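Slow rivers deserve more love

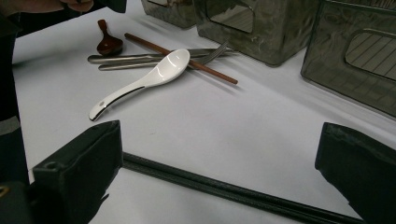
Do you need white water to have a proper adventure? A flat river and a borrowed canoe will do it, and you may well see more.

I paddled the Doolan in May with Anqi Li, 19 miles over two days, and I'd go back tomorrow! Kingfishers, a heron that kept flying on ahead of us, long bends where we just drifted and talked. People rave about the rapids at Kallivlow (fair enough, they're great fun) but you're through them in 25 minutes. On slow water you get the whole day, and your arms still know all about it by teatime.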